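1/
Sock thread. I said in March I'd write up how I sort, pair and fold them, and a few people have asked again, so I'm doing it in one go.

2/
Background: four people in the house, all of us in light-colored ankle socks for most of the year. White, cream, peach, a few gray. From across the room they look the same, and that's most of the problem.

3/
I used to pair on the bed. Bad surface. The bedspread is white, the socks are white, they slide into the folds and you find one at bedtime. A table is much better. You can push things flat and you can see the edges.

4/
Table height matters more than I expected. The coffee table gave me a sore back after one basket. The dining table is fine sitting or standing.

5/
Step one is tipping the whole basket out and pulling out anything that isn't a sock. Washcloths, underwear, the one dish towel. Do that first, even if it feels slow.

6/
Step two is turning everything right side out. I wash them inside out, a habit I got from my mother, and it does get the lint off the toes. It also means each sock gets handled twice. I've made my peace with that.

7/
Step three is laying them flat, one at a time, toes all pointing the same way. I used to skip this and match from the heap. It's quicker flat. You can compare length, and you can see which heels have gone thin.
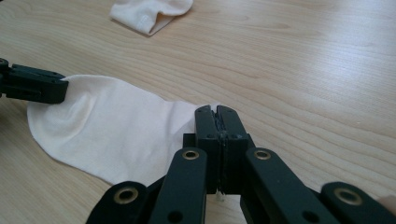
8/
Do you match by color or by size first?
Size first. Color is hard to judge under a lamp, and two whites that looked identical at night can be a cream and a white by the window. Length doesn't change with the light.

9/
To check size, put one sock on top of the other with the toes lined up and look at where the openings end. If one is longer by more than a finger's width they aren't a pair, or one has shrunk more than its partner. I pair those anyway if they're the same color. They go on feet.

10/
Stretch check. Hold the toe in one hand and the cuff in the other and pull gently lengthwise, then let go. If it comes back, keep it. If it stays long and wavy, the elastic is going and it'll be down in your shoe by noon.

11/
Don't yank. I pulled a perfectly good Clovley low-cut hard enough to pop the stitching at the cuff. They're nice socks but the band is narrow.

12/
Someone asked about brands so I'll say what we've got. Clovley for the low-cuts. Clisero for the thicker ones, which take forever to dry but last. I bought a bag of Mandagi socks on sale last summer and the toes went through before Thanksgiving – won't be doing that again.

13/
Now folding. There are three ways people do it and I've used all of them.

The ball: put them together and turn one cuff over the whole thing. Fast. Stretches one cuff out, always the same one if you're a creature of habit.

14/
The knot: I knew a guy in college who tied his socks together. I tried it for a week. You have to untie your socks in the morning.

15/
The flat fold: one sock on top of the other, smooth them down, fold the toe toward the heel, then fold once more. Stand it up in the drawer. This is what I do now. For ankle socks you only need one fold plus a small tuck into the top cuff, and even the tuck is optional.

16/
With the flat fold, smooth as you go. Run the side of your hand from the opening toward the toe. If there's a bunched bit under the fold, the packet leans over and the whole row goes with it.

17/
Peach socks are their own category here. Two of us have them and the sizes are close. After a few mix-ups I put a single stitch of blue thread inside the cuff of the bigger ones. Takes a minute per pair and it has survived a lot of washes. 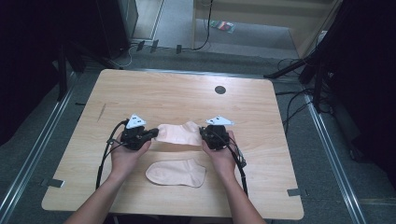 Two pale peach socks, one stretched out and one laid flat.

18/
Laundry pens work too, but on light socks the mark went gray and spread. On the sole it's fine. On the cuff it shows above a sneaker.

19/
On the singles. Every load leaves a few. I keep them in a shoebox on top of the dryer, and at the end of each load I check the leftovers against the box before I put anything away. Most of them find a partner within two loads.

20/
Anything that's been in the box 30 days comes out. If it's decent it becomes a dusting sock, the kind you put over your hand for blinds. If it's thin it goes in the rag bag. I don't go back and look for the other one after that.

21/
Where the lost ones have turned up in this house: inside a fitted sheet corner (most common by far), in a pants leg, behind the washer, stuck to the drum at the top where you don't look, and once in a rain boot.

22/
Mesh bags. I went back and forth on these. One bag per person, socks go in dirty, the bag gets zipped and washed, and you sort one bag at a time. It does cut down on the lost ones. The downside is the kids leave the bag open, and an overstuffed bag comes out still damp in the middle.

23/
If you try bags, fill them halfway. A full one turns into a lump and the socks don't get clean.

24/
Drying: low heat for anything with elastic. I line dry the Clisero ones when it's warm enough. Clip them at the toe and the cuff keeps its shape better. Clip them at the cuff and you get two little dents that stay there.

25/
Drawer. I have a Trornholm dresser with shallow top drawers, and folded ankle socks stand up in it with nothing holding them. In a deeper drawer you'd want a box or two. Cut-down cereal boxes did the job for years before I got this one.

26/
I keep light ones on the left and dark ones on the right, thick ones at the back. Clean pairs go in at the back of their row and I take from the front, so the same three pairs don't get worn to death.

27/
Time-wise, a normal basket for the four of us is one podcast episode, folding included. When I let it pile up over a vacation it took most of an evening and I was sick of looking at toes by the end.

28/
A reply asked why I don't throw them all out and buy one kind. I've thought about it. Four people, three sizes, and one of us can't stand a toe seam. Works great if you live alone, though. My brother did it and he doesn't pair anything, he just reaches in.

29/
Another reply asked if folding wears them out less than balling. I can only go by ours. The cuffs on the folded ones are still snug and the old balled ones had one loose sock in every pair. That was enough for me to switch.

30/
Next up is fitted sheets, once I've got a method I'd be willing to defend. Right now I'm still folding them into a kind of parcel and shutting the closet door.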